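I nearly skipped the Kerno open house this year. January is a terrible month for leaving the sofa, and the Samwood building is on the far side of the tracks with no bus that goes close (1,980 steps from the station according to my phone, all of them into the wind). But I'd promised myself I would go and see the tableware people in person at least once, and I'm so glad I did!

## Getting in

Doors were at two in the afternoon and I got there at twenty past. The entrance is the gray one beside the loading dock. If you go to the glass front you'll stand there waving at a locked lobby, as I did, along with a couple who had brought their own sandwiches. Coats go on hooks in the hallway, and there's a sign-in sheet with a pen on a string.

You could wander as you liked, with a short talk on the hour. I missed most of the first one and then stayed for all of the second, which was on glazes and why metallic rims are such a pain. The short version is that the metal goes on last, over the finished glaze, and gets its own gentler firing. Everything before that has to be right already. If there's a pinhole in the glaze, the rim makes it ten times more obvious.

I asked about seconds. They do sell them, but only in the spring, and people line up. Noted.

## The eggshell bowl

What I'd really come for was the bowl. I'd seen it in the Toltora catalog, where it's shown with moss in it, and I couldn't tell from that if I'd love it or find it silly. It's a white ceramic bowl made to look like an egg somebody has cracked the top off, with a jagged edge all the way around and silver on the edge. In a catalog that can look like a party favor. In the room it looked a lot better, and I kept going back to it.

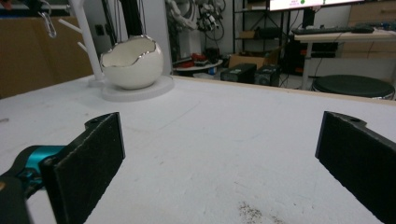
My worry had been that a broken-looking edge would look, well, broken. I have a shelf of chipped things at home already and don't need to pay for another one. The silver is what fixes it for me. It follows every dip and point, so your eye reads the whole line as something drawn on purpose. The white inside is glossy too, and I think that matters more than it sounds – a matte inside would make it look dusty in a week.

I also liked it better next to something tall. There was a little white stand on the same table, the kind with short angled branches, for mugs or jewelry or whatever you hang on such things, and the two together made a nice pair. A round thing and an upright thing. I've been trying to sort out my hall table since we moved, and I went home and put a candlestick next to the fruit bowl, and yes, better already.

Things I'd use the bowl for, having stood there thinking about it far too long:

- keys (but would the edge scratch, or would the keys scratch it?)
- hair ties and the earrings I take off by the door
- an air plant, though I kill those
- wrapped candy when people come over

Soup is out. I know it says bowl, but look at that edge and think about a spoon.

## The base

I hadn't given the base any thought before I went, and I ended up having a whole conversation about it with a woman in a green raincoat. It's flat and white and has a wide round part for the bowl to sit on, then it narrows off to one side like a paddle. There are fine lines running along its edge, so my guess is that it was printed in layers, but I didn't ask and I might be wrong. She thought the lines spoiled it next to such a shiny bowl. I rather liked them. Everything on that table was white, and without a bit of texture somewhere it would have been like looking at a bathroom.

We agreed that the long shape is smarter than a plain round coaster, though. You get a spot for the bowl and a bit left over that leads off toward whatever else you're putting there. If I were doing it at home I'd have it in wood, or cork, for the sound as much as anything. Ceramic going down on a hard shelf at six in the morning is not a noise I need. 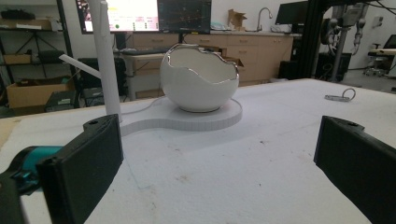

Negin Mousavi wrote to me that evening to say she has had one of these bowls for 3 years and never once used it for keys, because the points catch on a keyring when you reach in half asleep. Hers holds cotton balls in the bathroom. She wipes the rim with a soft damp cloth and keeps it well away from the dishwasher and the microwave, and the silver still looks the way it did when she unpacked it. She also says not to stack anything on it, which she learned from a different bowl, may it rest in peace.

So that's keys crossed off my list. Cotton balls hadn't even occurred to me.

## Practical bits

The stairs are steep and the handrail stops before they do. There is an elevator, but you have to ask at the sign-in table. Bathrooms are down the hall past the coats. It's warm indoors, so leave the big sweater with your coat.

For food, go to Prado, the café across the road. I had lentil soup and a slab of almond cake and sat by the window until my feet came back to life. They close at five and they mean it – chairs were going up on tables while I still had cake.

I didn't buy the bowl. I've measured the hall shelf twice now and there's room for it if the candlestick shifts over, so I've written the spring sale on the kitchen calendar in marker and told my sister she's coming with me. If you've been to the seconds sale before, do let me know what time people start lining up, and if it's worth bringing a box.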